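把衣帽架从门口请到屋子中间
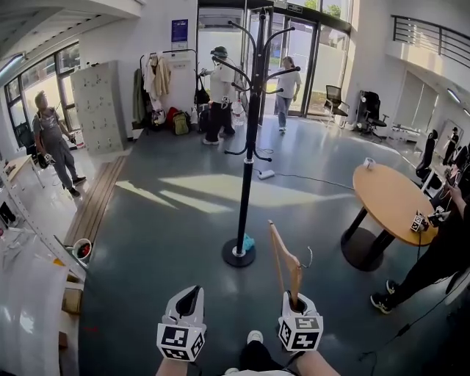
作者：本站博主
发布于 2026年5月1日
分类：日常、收拾屋子
阅读 1,347

放假前总想把屋子理一理，这毛病我大概是改不掉了。别人盼着出门，我盼着有一整块时间，把那些平时绕着走、眼睛都不往上落的东西一样一样拿起来看看。这回轮到的是衣服。说得再准一点，是挂衣服的那一套家什：一个黑色的立式衣帽架，一排挂衣杆，还有数量多得莫名其妙的木衣架。

先说衣帽架。它是那种很老派的样子，一根高高的黑杆子，顶上分出几根弯弯的枝，下面矮一截的地方又有一圈短钩，底下一个黑色的圆座。买它是去年十一月的事，当时天刚冷下来，大家一进门就脱大衣，脱了又没处放，椅背上、窗台上，到处都是。我在一家叫 Herkmont 的小店里看见它，店里灯光昏黄，它站在角落里，挂着一顶帽子，神气得很。我一下就喜欢上了，搬回来的路上还在想，以后每个人都有自己的一根枝，多好。

结果一个冬天过下来，最上面的枝子总是挂得满满当当，大衣压着大衣，要拿最里面那件得先把外面的全抱下来。底下那圈短钩倒是清闲，偶尔挂个布袋子、挂把伞。我琢磨过原因，大概人进门的时候手总是往高处抬，弯腰去够一个小钩子，谁都懒。后来我在短钩上挂了两个空布袋，有人随手把围巾手套往里一塞，这一圈才算派上用场。

现在天暖了，大衣都收走了，衣帽架一下子光秃秃的，我反而觉得它好看。索性把它挪到屋子当中，四面都能走到，好好擦了一遍。擦这种架子是有点讲究的，弯枝的内侧最容易积灰，平常从外面看干干净净，手指头伸进去一抹就露馅。我用的是一块湖蓝色的小抹布，浸了温水拧到半干，从上往下，一根枝一根枝地捋。圆座也别忘了，鞋底带进来的灰，有一半都落在那上头。擦完我常常顺手就把抹布往底座边上一丢，团成一团，过半天才想起来去洗，这个坏习惯先记在这里，慢慢改。

再说木衣架。我对木衣架有一种说不清道理的偏爱。塑料的轻是轻，挂件厚一点的外套就往下塌，肩膀那里顶出两个小包，穿上身像长了角。铁丝的更不用提。浅色的木头衣架拿在手里有分量，衣服挂上去肩线是平的，顶上那个细细的金属钩往杆子上一搭，“嗒”的一声，听着就踏实。

问题是木衣架占地方。我原来囤了 30 个，心想总有用得着的时候，可挂衣杆就那么长，全挂上去，衣服挤得像早高峰的车厢，抽一件出来带下来一片。这次我狠了狠心，一个一个过手：钩子松了的，拧一拧，拧不紧的就不要了；木头起毛刺的，用细砂纸磨两下，磨完拿干布擦，再用指腹来回摸一遍，要是还扎手，就别心疼了，真丝的衣服勾一下比什么都贵。

顺便说一个我吃过亏的地方：衣架不要直接挂在衣帽架的弯枝上。枝子是弯的，钩子会顺着弯往下滑，滑到杆子跟前，衣服就歪着贴在那儿，时间长了一边肩膀被扯得老长。衣帽架就老老实实挂帽子、挂包、挂刚脱下来马上还要穿的外套，正经要挂平的衣服，还是去挂衣杆那边。

我们的挂衣杆靠着那个高高的浅灰色文件柜，柜子上贴满了小标签，旁边一排衣服，米色的、白的、橄榄绿的，凑在一起意外地顺眼。我以前试过按长短排，也试过按谁的排，都坚持不了两个星期。后来按颜色排，浅的归浅的，深的归深的，居然就这么保持下来了。可能是因为乱了一眼就看得出来，路过的人会忍不住伸手挪一下。要是你家也是怎么收都收不住，可以试试这个办法，反正不花钱。

圆木桌这次我没怎么动。蜜色的桌面，黑色的独脚座，平时谁都爱往上搁东西，杯子啦，小零碎啦，搁着搁着就满了。我给自己定的规矩是，每次叠衣服之前把桌面清出半边来，够摊开一件衬衫就行。全清空太费劲，清一半刚刚好，人也不会一开始就泄气。叠衣服的时候站着叠，圆桌的好处是可以绕着走，哪边顺手就站哪边。

地面也说两句。我们这里是灰绿色的地坪，看着挺耐脏，其实太阳一照，什么都瞒不住。门口是玻璃门，外头有绿植，天气好的时候，地上会亮起一大片阳光，灰尘脚印清清楚楚。我一般就趁着有太阳的时候拖地，哪儿没拖到一看便知。插线板放在地上的，拖之前先拔了收到桌上去，线也盘起来，湿拖把碰到电线总归让人心里发毛。

还有几件没弄完的，写下来免得忘：

文件柜上的标签有些已经翘边了，打算重写一遍，字写大一点。
衣帽架的圆座底下想垫一圈毛毡，挪的时候就不会刮地。
挂衣杆最边上留 4 个空衣架，给来做客的人用，谁也不许占。
换下来的旧衣架，完好的那些问问楼下裁缝铺要不要。

至于衣帽架最后站在哪儿，我还没拿定主意。放回门口当然方便，可是放在中间也有中间的好，走来走去都看得见它，心里挺高兴的。先让它在那儿待几天吧，等哪天有人第三次撞上去，我再搬。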